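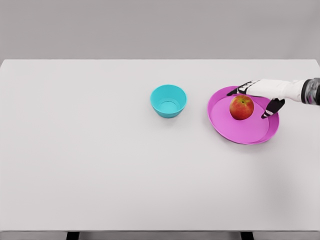 Dinau hand, pick and place cell: pre-run checklist
Cuvwood shared workshop, bench build. Revision 3, May.

Complete both parts before enabling the real arm. Initial each line in the bench log.

Part A. Simulation

A1. Table, bowl and plate positions agree with the bench drawing. OK
A2. Bowl clear of the hand on approach from the right. OK
A3. Thumb and fingers either side of the apple before the close command is sent. OK
Comment: thumb tip runs low over the plate. Raise the approach by 12 mm and repeat.
A4. Plate sits flat on the table. QUERY
Comment: shadow under the near rim suggests a slight tilt. Check the collision mesh and the spawn height.
A5. Table leg height matches the real bench (700 mm). OK

Part B. Hardware

B1. Emergency stop within reach of the operator and tested with the drives on. OK
B2. Karakaya supply fused and earthed, cover fitted. OK
B3. Wrist cable has slack at full rotation. FAIL
Comment: pulls tight near the end stop. Re-route and clip before any powered move.
B4. Finger tendons, no fraying at the guides. OK
B5. Motor temperature after warm-up: 39 °C at the base joint. OK
B6. Brollus controller speed limit set to the low range. OK
B7. Loose sleeves, lanyards and tools kept off the bench. OK

Result: not cleared for powered running. Simulation may continue. Recheck A3, A4 and B3.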